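We use cookies to remember your settings. Accept | Decline

Narton Patch Cable Set

README, updated Wed 10 June

Narton is a set of 2,238 short clips of network cables being plugged in and unplugged at the front of a rack. Each clip covers one cable and one port. The work was done on 12 panels over 17 sessions, with the lights and panel height left alone within a session.

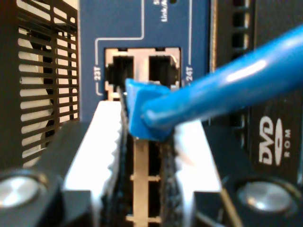 Port labels

Ports are named by the text printed next to them, so 23T and 24T stay 23T and 24T in the label file. Do not renumber them from zero. If the print can't be read, the port field is left blank - please don't guess from the neighbors.

Cable color is a plain word (blue, gray, yellow). The boot gets its own field, as it doesn't always match the cable.

Known problems

Session 8 has no unplug clips. Two panels from March were labeled twice and the older rows are still in the file.

Questions and corrections go to Loredana Zuccaro.

© Tiongson | Contact | Back to top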